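Dilcombe lock flight - when did the side ponds go out of use?
Canal and Waterway History > Locks and engineering

towpath_lu
Trying to pin down when the side ponds on the Dilcombe flight stopped being worked. The county history says "disused by the war" and doesn't say which war. Walked the flight last July and the paddle gear is gone on all of them, just the sockets in the stone. Anybody have a date, or even a decade?

mossgate
Before 1914 I'd say. My copy of the company minutes (photocopies, bad ones) has an order to stop using them at the bottom 4 locks, boatmen were complaining about the wait. Doesn't mention the upper ones at all.

ZoiaY
The upper ones went on longer. My grandfather steered for the Levchenko boats and he always talked about the lock keeper shouting at crews who didn't use the ponds in a dry summer. He wasnt born til 1909 so that can't be before WWI.

mossgate
Family stories drift though. Could he have been repeating something his own father said?

ZoiaY
Could have. But he named the keeper. Onyshchenko, same name as on the cottage deeds, and the deeds put him there in the twenties. I'll trust that over a minute that only covers the bottom of the flight.

towpath_lu
Which Onyshchenko? There's a Lukian Onyshchenko on the payroll list, no job given, just wages.

ZoiaY
Lukian, yes. That's him. Will look for the deed copy tonight, it's in a box somewhere.
Zoia Yatsenko

gongoozler63
Wait, what were side ponds even for? Reading along, I mostly do railroads.

towpath_lu
Saves water. You empty part of the lock into the pond next to it, then use that to start the next fill. The summit here was fed by one reservoir at Valau and it ran short most summers. Cost is time, you've got an extra set of paddles to wind and you have to wait for the levels.

gongoozler63
Got it, thanks. So crews hated them and the company loved them.

mossgate
Until the company bought the pumping engine. After that the water was cheap and the ponds were a nuisance to everybody. That's my whole argument really. Engine goes in, ponds go out.

ballast_bob
Engine didn't make the water cheap!! Coal had to come up the same flight. The accounts show 3,000 tons in one year for the engine house and that was boats not earning tolls. I've been saying this for years on here.

mossgate
3,000 tons is the coal carried on the whole upper section, Bob. Not the engine. We did this in the other thread.

ballast_bob
We did and you never showed the page.

mossgate
Page 144 of the toll ledger. Column heading is "all traders." Go look.

ballast_bob
I have page 144 in front of me and the heading is torn on mine. Says "all tr" and then nothing. Could be "all trips."

mossgate
All trips of what

towpath_lu
Guys. Dates please.

weir_and_tear
Coming at it from the stonework. Lock 63 has concrete patching on the pond sill, and nobody patches a sill they aren't using. Concrete of that sort on this canal is 1920s at the earliest. Numbering is confusing btw, the flight carries on the numbers from the lower canal, so 63 is the third one down from the top.

mossgate
OK that's better evidence than the grandfather, no offense Zoia.

ZoiaY
None taken. It does say the same thing as the grandfather tho.

mossgate
Fine. Bottom ponds out before 1914, upper ones some time after the patching. I can live with that.

ballast_bob
I can't, the patching could be to stop the sill leaking into the lock chamber after the pond was abandoned. They'd do that so the wall didn't wash out.

weir_and_tear
Hm. Possible. The patch is on the pond side but it does wrap round the corner. I'd need to go back when the weeds are down.

Kiverex
Mod here. Moving the coal argument to its own thread, keep this one for the ponds.

Two robot arms, laptop, building block truck or whatever it is 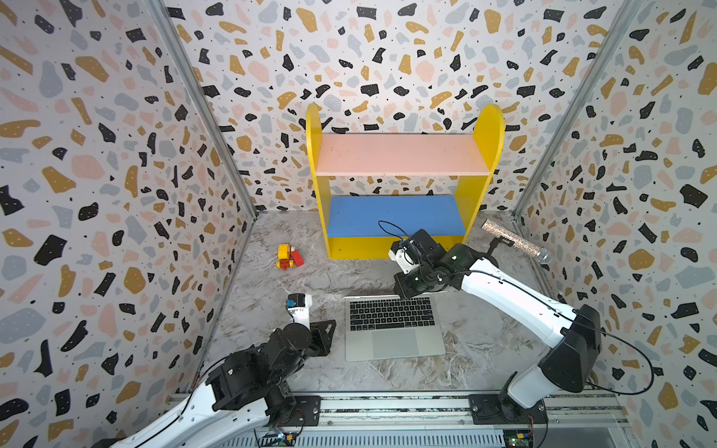 Replies, page 2

towpath_lu
Thanks all. Putting "upper ponds in use into the 1920s, probably" in my notes with a question mark. Zoia if the deed turns up please post the date on it.

ZoiaY
Found the box. Not the deed. Found his boots receipt, 1926, made out to "L. Onyshchenko, Top Lock." Does that count?

mossgate
Counts for him being there. Says nothing about ponds.

ballast_bob
Agree with mossgate for once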